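Staven > Play Corner > Tidying Up

How to Sort and Put Away a Big Set of Wooden Blocks

By Lutfa Jayasinghe
6 minute read

If your house is anything like mine, the blocks come out right after breakfast and are still out when you're trying to set the table for dinner. I love blocks, I really do (I've kept them going through two children and now a steady stream of nieces and nephews), but I used to dread the end of the day, when everything got scooped by the armful into one enormous tub. The little pieces sank to the bottom and the long ones stuck out of the top, and then of course the whole lot had to be dumped on the rug the next morning just to find one red piece!

So I've settled into a slower way of doing it, and I want to walk you through it. The first big sort will eat up an afternoon, so put some music on and make yourself a cup of something nice. After that it's a few minutes a day.

Step 1. Bring everything to a table

Sorting on the floor is hard on the knees, and pieces wander off under the couch. I carry everything to the table in batches and spread it out with some space between the pieces. Don't make piles yet. Just let yourself see what you've got, and pull out anything that isn't a block (I found a spoon last time, and the lid to a jar I'd already thrown away).

Step 2. Put the basket at the back

Stand your basket toward the far side of the table, where you can reach it but your elbows can't. I like a plain plastic one with an open top, and sides that flare out a little are a real help with longer pieces. A handle slot is worth looking for too, especially if small people are going to be carrying it back to the shelf.
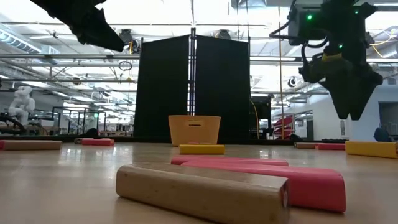

Blocks spread out on the table, with the yellow basket at the back.

Step 3. Choose length or color, and stick with it

I went back and forth on this for ages. Sorting by color looks lovely, and toddlers can join in before they know a single word for size. Sorting by length is better for serious builders, the ones who want four matching pieces for a bridge and want them now. My advice is to go by color with children under four and by length after that, but do let your own kids have a say, as they're the ones who'll be living with it.

Plain, unpainted pieces get a group of their own in either system.

Step 4. Wipe as you go

Use a cloth wrung out until it's barely damp, and go over each piece once, following the grain. Never soak wooden blocks, and please keep them out of the dishwasher! Light scuffs are fine and I leave them alone. If you feel a rough edge, rub it gently with fine sandpaper, wipe off the dust, and set that piece aside to check again later. Anything cracked or splintering goes out of the play set altogether.

Step 5. Load the basket, long pieces first

Lay the longest blocks flat along the bottom, all facing the same way, then the medium ones on top, and let the short ones fill in the gaps. If a piece is too long to lie flat, don't force it in on a slant. Long blocks do perfectly well in a row on a low shelf, and my nephew likes picking his from there anyway.

Stop filling a little below the rim. A basket heaped to the top is heavy, and it will lose a piece or two on every trip across the room.

Step 6. Keep it going

We do ours before bath time. One child fetches and the other loads, and they swap the next night (there is bargaining). I go through the whole set properly again every April, wiping everything down and moving along the pieces that don't get played with anymore.

Questions about storage? Write to Lutfa at the Staven contact page.
© Staven. All rights reserved. | Contact | Back to top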